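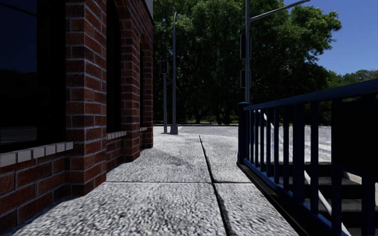 Can a machine do the household chores yet?

A few of them, on a good day, if the house has been got ready for it first. The floor is mostly solved. Dishes are solved apart from the loading and unloading, and clothes are solved apart from everything that happens before and after the drum. Getting something from the shop at the end of the road is still a job for a person with a bag.

I get asked this a fair bit because I work in a hardware and homeware shop in Valtgate, we sell some of the machines, and we also use one ourselves. I am not an engineer. What follows is what I've seen at home and at work over the past year or so, plus some reading.

At home

We have a Mamo, which is a round floor cleaner that vacuums and then drags a damp pad behind it. It has been running for 14 months. It does the kitchen, hall and front room well enough that I have stopped doing them myself, apart from the strip under the radiator in the hall, where it won't fit. I do that with a brush when I remember.

Before it starts I pick up the phone chargers, put the dining chairs up, shut the bathroom door and move the cat's water bowl on to the worktop. I timed this on a Tuesday and it took about 10 minutes. Vacuuming the same rooms by hand takes me 21. So the saving is there but it is smaller than the box suggested, and on weeks when the house is a tip I end up tidying for the machine's benefit. My other half says that is the real gain. The floor gets cleared because something is going to complain if it isn't.

The mop part is less good. It wets the floor evenly and lifts fresh dirt, but anything that has dried on stays put, and it has no idea that it has left a mark behind. It goes over the place twice and reports the room as clean. Dried porridge by the bin has defeated it all year.

Stairs it simply doesn't do. It finds the top step, backs off and carries on. I'd rather that than the alternative, and I still carry the old upright up and down on a Saturday.

At work

The shop has a Stendar scrubber, about the size of a chest freezer, that goes up and down the aisles after closing. The manager got it on lease. It learnt the layout by being pushed round once by hand, and it redoes its route if we move a display, though it takes a night or two to settle. Before it came, somebody on the late shift spent most of an hour with a mop and bucket. Now somebody on the late shift walks the aisles picking up price tickets and bits of shrink wrap, which jam the brush, and then goes home.

It has not touched the other jobs, and those are most of the day:

Cutting open boxes without cutting what's in them.
Putting tins of paint on the shelf with the label facing out.
Finding the one hinge somebody has dropped back in the wrong tray.
Sweeping the front step and the bit of pavement in front of the door.
Carrying a parcel round to a customer who can't get in.

I used to think the last two were easy because they're the jobs we give to whoever is newest. A new starter on a weekend can take a parcel down the road without being told anything except the house number. I've changed my mind on that.

Going outside

Think about what a walk down a pavement asks of you. Keep to the paving. Notice that there is a flight of steps going down on one side and that the railing is there for a reason. Notice that the little signal across the way is red, and that it's the one meant for you, and that the big traffic signals on the mast arm have their backs to you and are none of your business. Know that a black shape on the slabs is the shadow of the building and can be walked on, while a black shape in the wall might be a window or a doorway.

All of that sits in one ordinary view down one ordinary street. A child of seven or so does it while talking about something else.

A good deal of the practice for this sort of thing now happens in simulated streets, drawn by a computer, down to the mortar in the brickwork and the speckle in the concrete. I was sniffy about that to begin with. It seemed like learning to swim on the carpet. But a made-up street lets you make mistakes at the top of a staircase without anything going down it, and you can have the same morning again with the sun moved round. The shadows fall across the paving much as they do outside our shop, and shadows are one of the things that cause trouble.

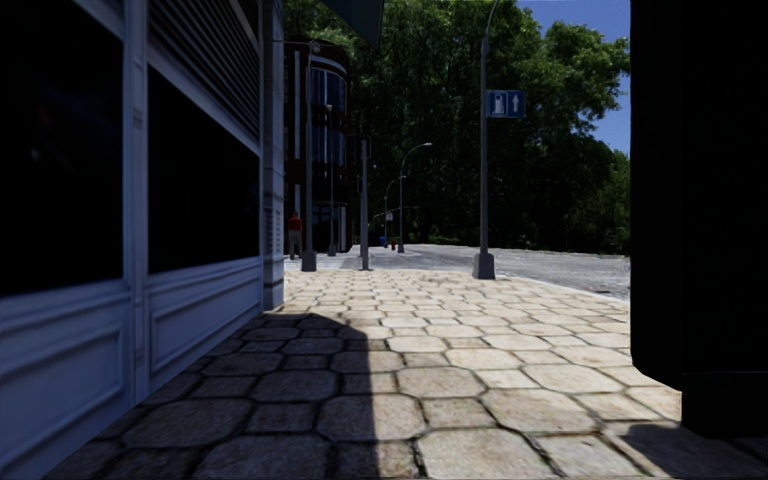 Simulated street: patterned paving by the storefront, with the road beyond the kerb.

Paving like this interests me more than the plain slabs. It's octagons with small squares between, half in shade and half in full sun. To me it's a floor with a pattern on it. To something working from a camera, the line where the shade stops is a much stronger line than the pale kerb where the pavement stops, and only one of those two matters if you have wheels. Then there are the poles. They stand on blocky footings that are wider than the pole itself, and a machine that steers by the pole will clip the base. I know this because I have done it with a sack truck.

There's also a person walking away, a long way off and small. One person at that distance is no bother. Outside our place at school time it would be prams, scooters and people who stop dead to read a message, and the trick is to be slow and polite without being so polite that you never arrive.

Zurico, who make small six-wheeled carriers, sent somebody to talk to the traders in July. The talk was in the room above the bakery and it was hot. The carrier holds 15 kilos and can be set to follow a person or to go alone on a route it already knows. I asked about the front end and back end of the job, meaning who puts the parcel in and who takes it out. The answer was that we load it and the customer unloads it. Fair enough, but the customers we deliver to are mostly the ones who can't manage a heavy bag from the doorstep to the kitchen, so the last few yards are the part they need help with. I said so, and it was written down.

I don't think that was a bad talk. I came away thinking the carrier could do the middle stretch, on a dry day, on a route with dropped kerbs. Our hill has none on the left side going up.

Would I buy one?

For the shop, not at the moment. The new starter costs more but also answers the phone. If the council does the kerbs I would ask the manager to look again.

For the house, people should get the floor cleaner if their floors are hard, mostly on one level and not too cluttered. Get spare pads at the same time, as the ones in the box go stiff. I would not pay extra for the mop function, and I say that as someone who sells it.

The thing I want most is something to fold and put away washing. I have seen videos of machines folding towels and they are getting quicker. A towel is a rectangle, though, and our basket is mainly odd socks, fitted sheets and a school jumper with one sleeve inside out. I'll write about it again if anything turns up that can manage the sheets. Next post will be about the radiator in the hall, which is coming off the wall anyway, so the Mamo may get its strip after all.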